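Gripper width drops out mid-episode, right side only (Trikarard replay) 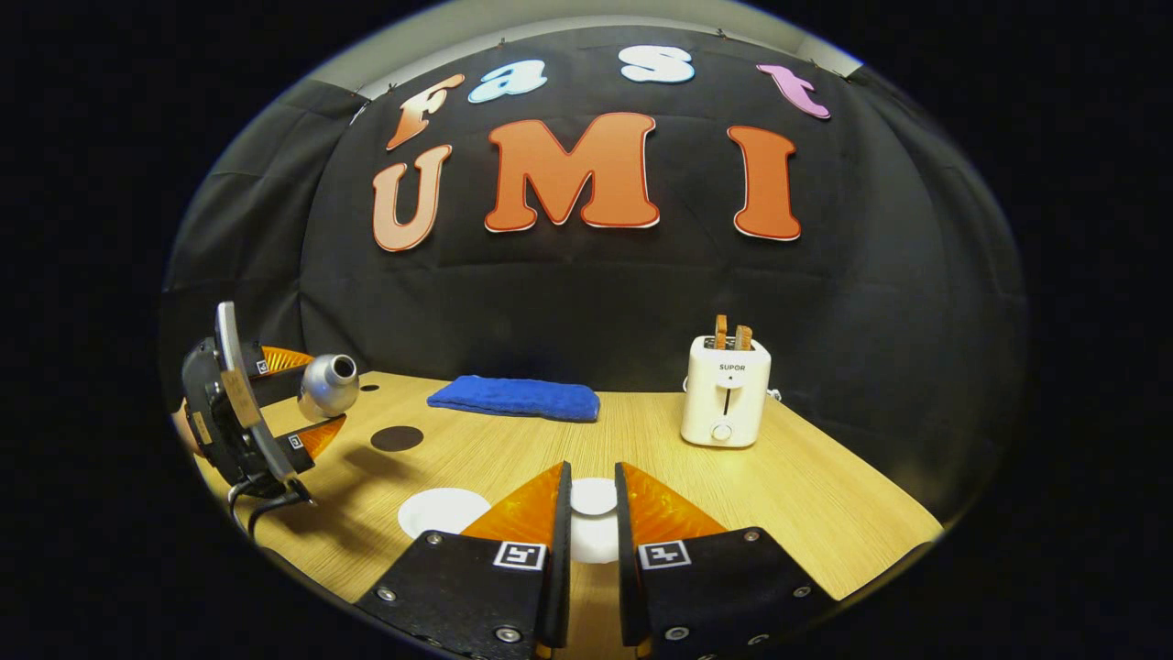 Opened by Salamatu Okonkwo, status: in progress

Right width goes NaN for 2 sec in replay, toast task. Left is fine. Policy then holds last value and closes late.

Tried: bumped tag detector timeout to 200 ms, no change. Re-ran calib, same thing.

Musa: check the log timestamps, looks like tag poses arrive out of order after the Obi merge. Filter throws them away.

Salamatu: yep, 40 dropped in teh bad stretch. Reverted merge on my branch, width is back. Need Aminu to look at the buffer sort befor we close.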